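Section 6. Setting Up a Household Account in Grulley

Grulley is the rent-ledger and resale-price tool that Skeltska Community Land Trust licenses from Yammine. This section covers a new household's account. The sales sheet says the job takes a few minutes. Allow an hour for your first one, and keep the paper file open next to you until the two agree.

You will need the signed ground lease, the income worksheet and the closing statement. A scan is fine if you can read every figure on it. 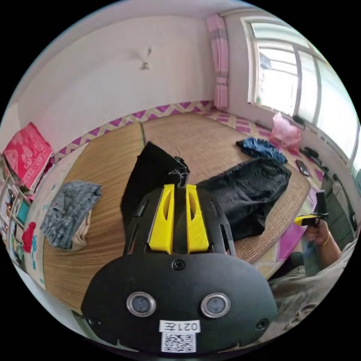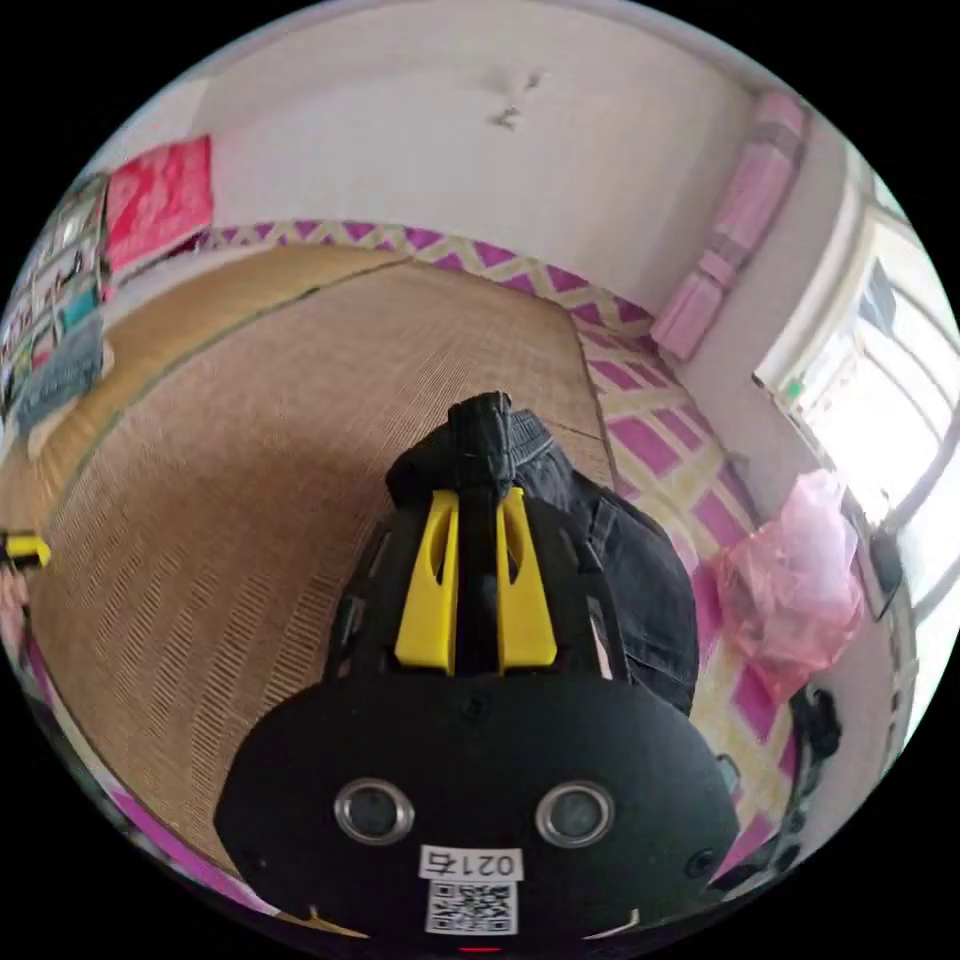
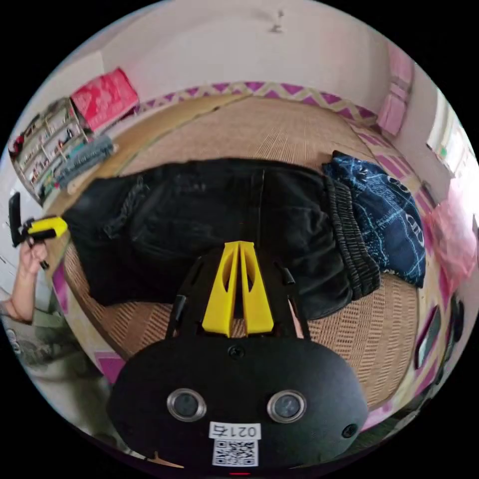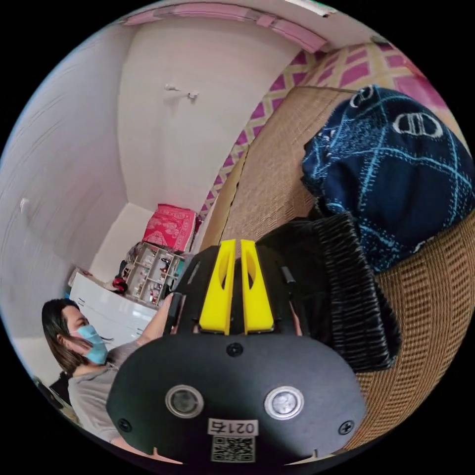
Avia office wrote after the last edition that their households' resale prices came out right every time with the automatic settings, and asked why this section still tells people to check by hand. Their leases all use one formula. Ours use two, and the software picks between them by lease date, which it sometimes reads wrong. The checks stay in.

6.1 Create the account

1. Sign in and choose Households, then New.
2. Type the name of each leaseholder exactly as it appears on the lease. Do not use the import button. It drops second surnames.
3. Enter the lease number. If Grulley offers to "find a match," decline.
4. Enter the household size and the yearly income from the worksheet. Leave out cents.
5. Save, close the record and open it again. Confirm that all four entries are still there.

Note: A green check mark next to the income field means that a number was entered. It does not mean the household qualifies. Compare the number with the current limits table yourself.

6.2 Set the ground lease fee

1. Open the Fees tab.
2. Set the type to Monthly. The default is Quarterly, for reasons Yammine has never given us.
3. Enter the fee from page 9 of the lease.
4. Set the first due date to the first day of the month after closing.
5. Click Preview and read the sample bill before you click Apply.

Caution: Apply sends the welcome letter at once. There is no recall. If the fee is wrong, the household gets the wrong fee in writing, and you will be the one calling them.

6.3 Check the resale formula

1. Open the Resale tab and read the formula code. It should be 71 for leases with the appraisal formula and 665 for leases with the fixed-rate formula.
2. Look at the lease itself to see which one applies. The summary sheet at the front of the file has been wrong before.
3. If the code does not match, choose Override, enter the right one and type your reason.
4. Run a test sale at the original purchase price, dated the day of closing. The result should equal the purchase price. If it doesn't, stop and report it before going on.

Note: The "projected equity" chart on this tab assumes that home values rise every year. Do not print it for households. We have asked for a way to turn it off and were told it is a popular feature.

6.4 Finish up

1. Print the account page and put it in the paper file.
2. Mark the record Active.
3. Log out from the menu. Closing the browser window leaves the record locked to other staff until the next morning, whatever the help screen says.

For late fees and payment plans, go to Section 7.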